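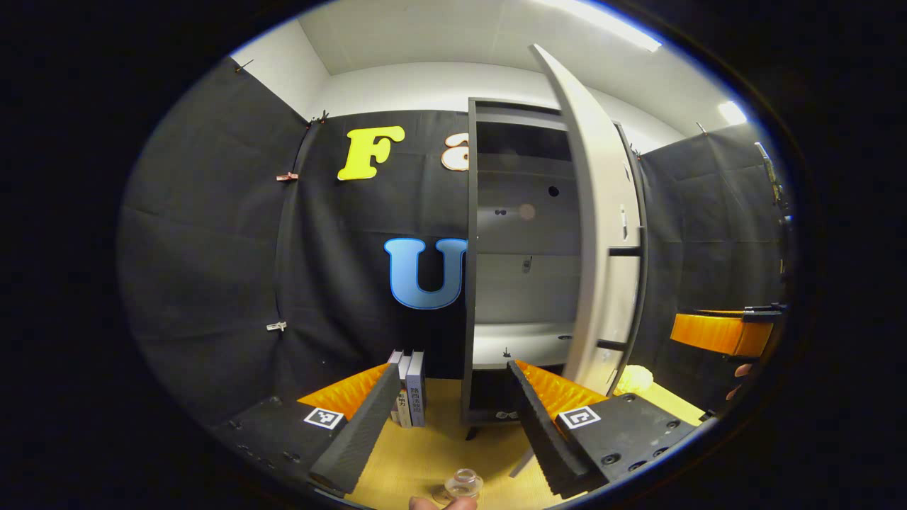 Par Ustyna Nechyporuk | Rubrique « Côté paillasse » | mardi 14 novembre 2023

On nous avait promis que le travail du futur serait passionnant. Pour ma part, j'ai passé l'automne à ranger des livres dans une armoire, puis à les en sortir, puis à les y remettre. Je suis ingénieure.

Le compteur du projet Widance affichait 3734 démonstrations hier soir, au moment d'éteindre. L'objectif est de 4000 avant les fêtes. Ceux d'entre vous qui passent devant la salle du fond et nous voient manipuler des verres avec des pinces, l'air de gens qui ont perdu un pari, savent maintenant de quoi il retourne.

Un rappel pour les nouveaux de chez Trineck, qui m'ont posé la question à la cantine. Le modèle apprend par imitation. Il lui faut des exemples de gestes, beaucoup, faits par des humains qui savent déjà attraper un livre sans le jeter par terre. On prend donc les pinces à la main, on exécute la tâche, tout s'enregistre, et on recommence. Les marqueurs noir et blanc collés sur les pinces servent à retrouver l'ouverture des doigts image par image. Ils ne sont pas décoratifs, merci de ne plus poser de café dessus.

La tâche du moment s'appelle « rangement, porte ouverte ». L'armoire grise est posée sur la table, porte blanche grande ouverte, avec ses deux étagères. Il faut y loger ce qui traîne devant : des livres debout, un petit verre transparent retourné, ce genre de choses. Dit comme ça, un enfant de quatre ans y arrive. Avec des doigts en mousse noire et des coussinets orange striés, le même enfant demanderait à voir la convention collective.

Le verre est ma bête noire. Il est transparent, il accroche la lumière, et son dessus arrondi à facettes fuit sous la pince dès qu'on arrive un peu de travers. Nazar Derkach prétend qu'il suffit d'approcher lentement. J'ai regardé ses enregistrements : il approche lentement, en effet, et ensuite il le pousse du bout du doigt quand il croit que ça ne se verra pas. Ça se voit, Nazar. La caméra est sur la pince.

Profitons-en pour reparler de la consigne sur les doigts, les vrais. On peut toucher aux objets pour les remettre en place entre deux prises. Pendant la prise, non. Si le modèle apprend qu'un index rose surgit du néant au moment critique pour sauver la situation, il attendra l'index, et le jour de la démonstration chez Bustamante personne n'aura envie de se cacher sous la table pour le fournir.

Les livres posent un problème d'un autre ordre. Tant qu'ils tiennent debout en rang, tout va bien. Le premier s'extrait sans histoire. Le deuxième vient avec une partie de la dignité de l'opérateur. Le dernier, privé de voisins, choisit en général ce moment pour se coucher, et il faut décider en une seconde si on rattrape ou si on annule. La règle, fixée en septembre après une réunion plus longue que le sujet ne le méritait : on rattrape. Une récupération propre vaut de l'or, et le modèle verra des livres tomber toute sa vie. Une récupération paniquée part à la corbeille. La frontière entre les deux est laissée à l'appréciation de la personne qui relit, donc à la mienne.

Côté décor, on m'a demandé si les grandes lettres de couleur accrochées derrière l'armoire formaient un mot. Je vois un F jaune, un a beige à moitié caché et un U bleu clair, et je vous laisse libres de vos interprétations. Plusieurs m'ont déjà été soumises par messagerie, je ne les reproduirai pas dans une lettre lue par la direction. Leur rôle est plus modeste : sur du tissu noir uni, le suivi de position n'a rien à quoi se raccrocher et se met à dériver. Avec des lettres bien contrastées, il se repère. Le tissu, lui, tient avec des pinces à dessin et fait des plis. Nous avons choisi d'appeler cela de la diversité visuelle.

Un mot de l'objectif très grand angle, qui donne à chaque enregistrement l'allure d'une visite d'appartement par le judas. La porte y paraît voilée comme une planche oubliée sous la pluie. Elle est parfaitement droite, j'ai vérifié avec une règle, un vendredi, tard. Après quelques semaines de relecture, c'est la porte de ma propre cuisine qui me semble suspecte.

Où en est-on, concrètement ? Un premier entraînement a tourné sur les 3000 premières démonstrations. Le modèle se dirige vers l'armoire avec une assurance que je lui envie. Il prend bien les livres, un peu moins bien les verres, et il hésite devant l'étagère du haut, qu'on a tous évitée sans se concerter parce qu'elle fatigue l'épaule. Il a donc fidèlement appris notre paresse. Les prises qui restent iront en priorité vers le haut, et le tableau des créneaux a été modifié en conséquence. Inutile de l'échanger contre des viennoiseries, j'ai déjà refusé deux offres.

Quelques points pratiques avant de vous laisser. Les coussinets orange s'encrassent, passez un chiffon en début de séance. Changez la disposition des objets à chaque prise, y compris quand vous étiez très contents de la précédente. Laissez les néons du plafond allumés pour cette série, les variations d'éclairage viendront plus tard. Et nommez vos fichiers selon la convention Wostik : j'ai trouvé la semaine dernière un dossier intitulé « celle-là elle est bien », qui contenait un quart d'heure de table.

Il reste des créneaux libres jeudi après-midi. Aucune compétence requise, deux mains suffisent. S'inscrire auprès de Nazar, qui approche lentement mais répond vite.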